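Poker night RSVP form emails everybody twice
2 min read

Opened by: Tanner McKinnon
Priority: he put "urgent." I changed it.

Symptom: every person who signs up for the October charity poker night gets two confirmations. Siriporn Suwannarat got 12, but she admits she kept clicking.

Step 1. Reproduced it. Signed up as myself and got two emails, both thanking me for my 5 dollar donation, which I haven't made. Logged that as a separate problem.

Step 2. Checked the Zomon form settings. One notification rule, switched on, no duplicates. The confirmation template was last edited by Jaxon Li, who changed "chips provided" to "chips (poker) provided" after last year's complaints about the snacks.

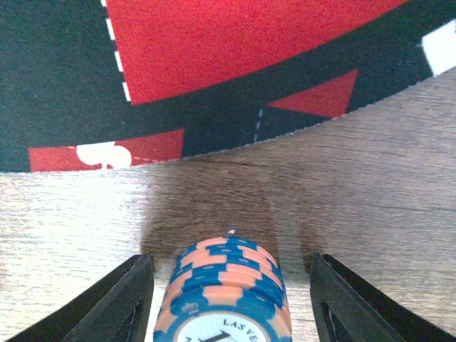
Cleared the form cache anyway, as support articles always tell you to. Still two emails.

Step 3. Turned the rule off completely. Now one email arrives. So something else is sending mail, and it has been quite happy doing so.

Step 4. Went through the Drastbridge mail logs. The second message comes from an old automation called "Turcotte test DO NOT USE," which is in use. It fires on any form with "night" in the title. Mélanie Gill says it was meant for night shift sign-ups and that she left herself a note to delete it. 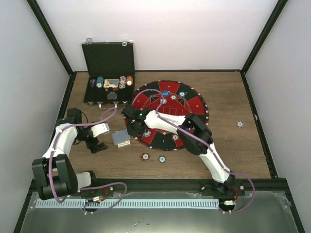
Step 5. Disabled the automation and turned the Zomon rule back on. Three test sign-ups, one email each. Deleted the tests so we don't order sandwiches for them.

Status: resolved. Tanner has asked for an apology email to go to the full list. Waiting on him to confirm he wants it sent once.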